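Shared Workspaces & Practice > Tabletop cells: house rules for resets and hands-in work

mtully
Started this topic

Hello all! We're a small group (two bimanual tabletop cells, a third on the way in August if the floor is ready) and I've been asked to write up house rules before the new people join. What we have now is a page taped to a cabinet, and it has grown the way those pages do, with arrows and crossings-out and one line that I'm fairly sure is a lunch order.

The part I keep going back and forth on is resets. Our tasks are mostly kitchen things, cups on and off racks, that sort of work, so somebody reaches onto the table between every episode. At the moment the rule is "arms parked, pedal released, then hands in." Some people want a full stop every single time. What do the rest of you do?

Maeve

c_ogilvie
Reply to mtully

Full stop every time, no exceptions. I know it's slow. We did 123 resets in one long day at Corrigan and yes, I grumbled through a good many of them. But "parked" is a software state, and I don't want my wrist depending on a software state. Have a proper risk assessment done for your cell and see what it says about people reaching in. I'd be surprised if it came back with "parked is fine."

Cameron

widadc
Reply to c_ogilvie

I'm going to disagree with you a little, Cameron, and I hope you'll take it kindly, as you've helped me out on here more than once. When we made people hit the stop button for every reset at Jarkthorpe, they began reaching in early to make up the time. The rule looked stricter on paper and people behaved worse under it. What we settled on was a protective hold on its own button, within reach of the person doing the reset, with the big red button kept for trouble. The hold has to be one your assessment accepts, of course, and ours took a while to get signed off.

c_ogilvie
Reply to widadc

Fair enough if it's a rated hold and it's been checked. My quarrel is with the pedal-and-a-promise version, and that's what Maeve described.

niamh_m
Reply to mtully

Whatever you choose for stopping, please write down where things go as well! Half of our near misses at Diltness came from somebody fussing with a prop while a second person was already getting ready to start. We have 6 lines on the wall now and they've held up nicely:

One person owns the table at a time, and says so out loud.
Hold on, then hands in.
Racks and stands go back first, cups and cartons after.
Anything that stands next to a gripper's resting spot is placed last, from the near side.
Cables along the near edge get a look before every session.
Hands out, "clear" spoken, hold off.

The fourth one gets the most arguments, so let me go on about it for a minute. With a mug tree the pegs stick out in all directions, and it's very tempting to lean across and hang the cup from whichever side is handy. 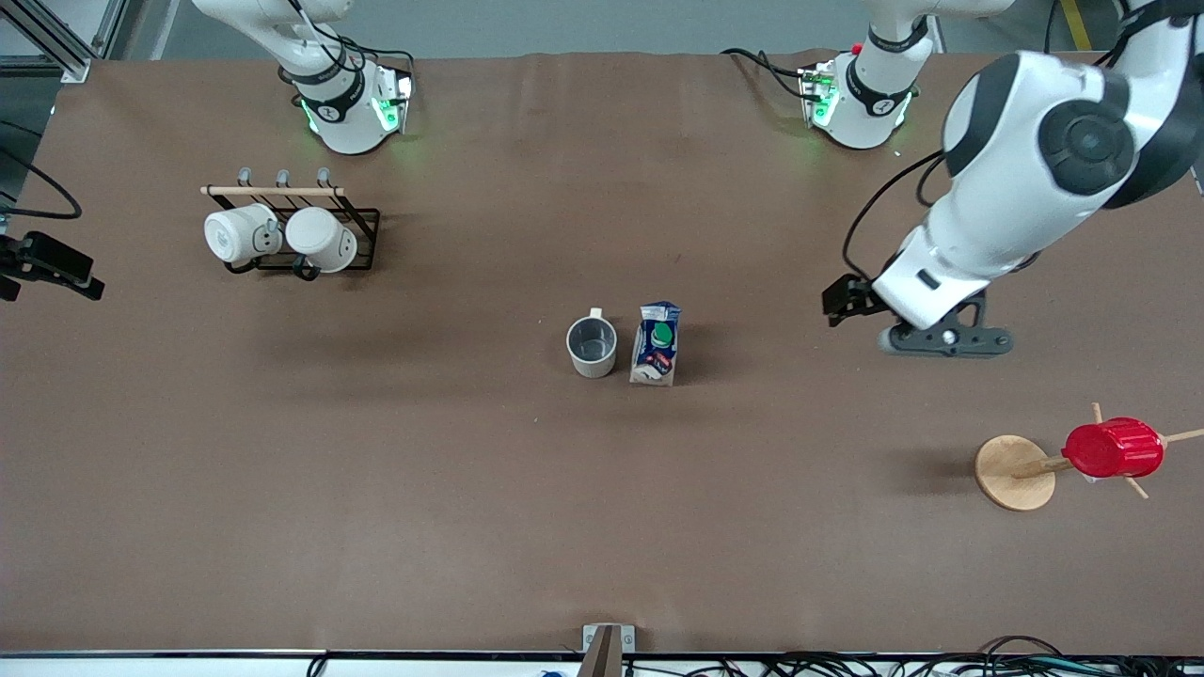
So we ask people to hang the cup first, away from the arms, and then set the whole tree down in its place with the cup already on it. It costs a few seconds — maybe 5 on a bad day — and your forearm never has to pass under a wrist joint. New people find it fussy for a morning and then they stop noticing.

ailbhe_oc
Reply to niamh_m

I like these, though I'd swap your third and fourth if the rack is the thing nearest the gripper. We had that layout on the Gamurow table and "racks first" sent people straight to the awkward corner before they'd settled. Could it just say "farthest from the grippers first"?

niamh_m
Reply to ailbhe_oc

Oh, that's better, I think. I'd still want the heavy stands down before anything that can tip, but I'll try your wording with the evening crew.

mtully
Reply to widadc

Thank you, everyone, this is so much more than I hoped for. Widad, could you tell me which side you mounted the hold button on? Our operators sit on the near side but the person resetting tends to come in from the left, and I can't picture one spot that suits both.

widadc
Reply to mtully

We gave up on one spot and put in two buttons, wired so that either one holds both arms. Releasing needs the one that was pressed. I'll dig out the drawing tonight and send it over.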